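Chantal Marchand spent her first month as a manager apologizing to a stapler. Her coach at the time had told her to rehearse hard conversations with an object on her desk, and the stapler was what she had. She says it took the news well.

She is now a leadership coach herself, running a two-room practice called Tutura out of the second floor of a bank building in Sutherland. Her clients are mostly people who were very good at a job and were punished for it with a staff. They arrive with the same look, she says, as someone who has been handed a baby at a party.

Her program lasts 9 sessions. In the first, the client is not allowed to mention strategy. In the second, the client is allowed to mention it once. Most use it up in the opening minute and then sit there, looking robbed, until they start talking about the person in accounts they have been avoiding since July.

Marchand has no patience for personality color wheels. She owns one, a gift from her brother Darcy, and keeps a plant on it. She does believe in silence, which she bills for at the same rate as speech. "People think they're paying me to know things," she says. "I ask what they're going to do on Monday. Then I wait – and the waiting is awful."
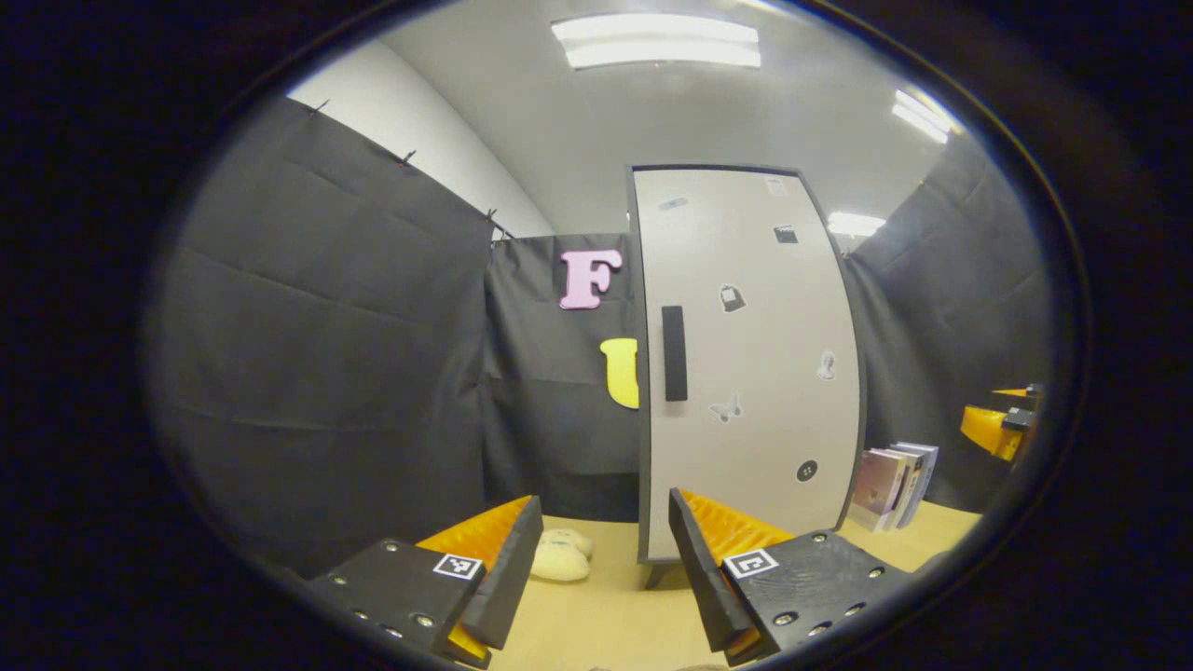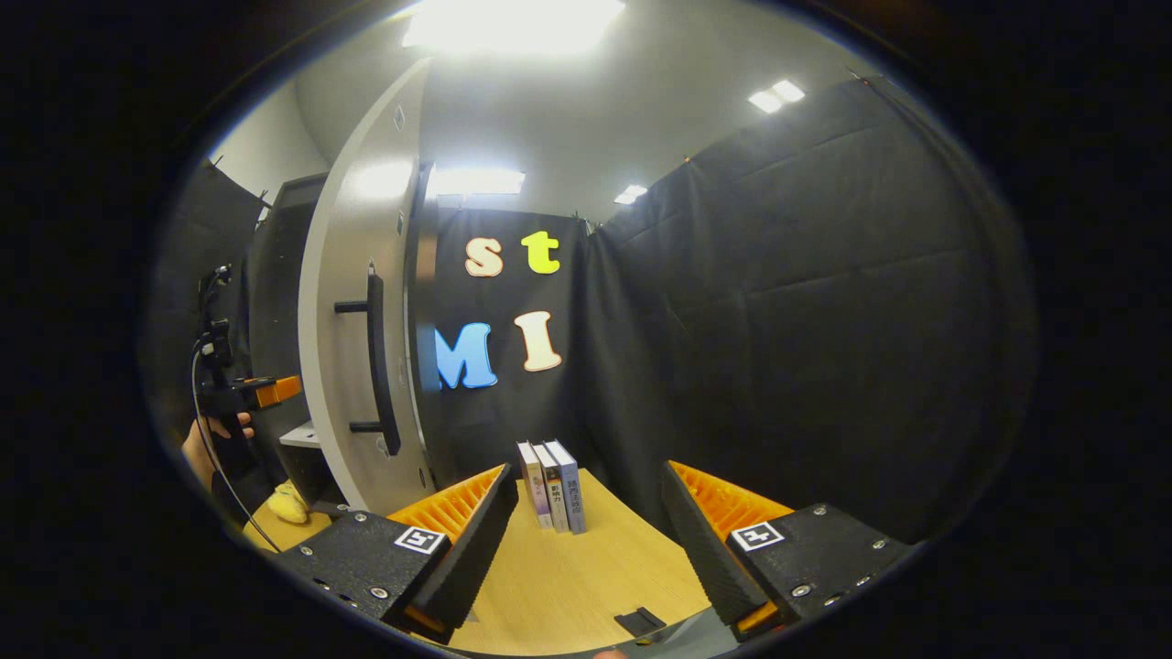 Jana Lenz lasted 7 sessions before deciding that coaching was a polite way of being stared at. She went back to her team at Wetevix, where she reports that she now stares at them, and that meetings have become a good deal shorter. She still thinks the fee was too high.

Marchand doesn't argue the point. She charges 200 dollars a session and has turned down larger sums, including 2,000 for an after-lunch talk at Drustetero, whose organizers wanted the word "unleash" in the title. She offered them "Have You Tried Asking Her?" and the emails stopped.

Her Saturday group is full until spring. The stapler is on the windowsill, out of staples, and clients are welcome to borrow it.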